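About Us

Welcome to the Argate Kitchen School! We're so glad you found us, and if you've landed on this page while something is simmering on the stove, please go give it a stir first. We'll still be here.

How We Got Started

Argate began as a Tuesday-night sort of habit (well, a weeknight habit, it moved around a lot) in a rented kitchen on Clorden Street, with 2 stoves, one good knife and a stockpot that had seen better years. The idea was to teach people to make supper from what they already had in the cupboard. Word got around, the soup got better, and before long there were folks sitting on upturned crates waiting for a spot at the counter.

In June 2018 we moved into the old Peltonen bakery building, and we have loved it ever since, drafty windows and all. The big brick oven still works beautifully, though it takes its sweet time warming up, so if you come for a bread class please don't be surprised when we start you off with coffee and a long chat!

What We Teach

Mostly we teach everyday cooking. Soups and stews, roast chicken, beans from scratch, pie crust that doesn't fall apart when you look at it, and a whole lot of weeknight pasta. We keep our classes to 12 people so everybody gets a turn at the stove and there's room to spread out when the flour comes out. Most classes run a full evening, and you'll sit down and eat what you cooked at the end of it, usually with a salad and always with bread.

We also run a longer course called the Damell Table, named after the long, scratched-up dining table we bought from the Damell Inn when it closed. It covers stocks, sauces, braising, simple baking and how to plan a week of meals without losing your mind. It costs $1495, and that includes all of your groceries, your apron and a binder of 89 recipes we've been fussing over for years.

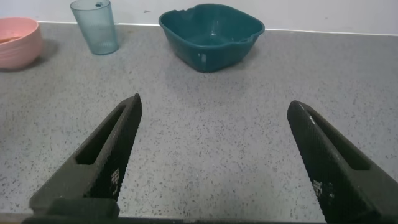 Who Comes to Class

All kinds of people! We get newlyweds, grandparents, teenagers about to leave for college, and people who have cooked happily for decades and just want to get better at biscuits. You don't need any experience, and you don't need to bring a thing except an appetite and a pair of closed-toe shoes.

Come By and Say Hello

The front door sticks in damp weather, so give it a good push. If you have food allergies, let us know when you sign up and we'll do our best to work around them. Leftover containers are on the shelf by the coats, and please do take some soup home.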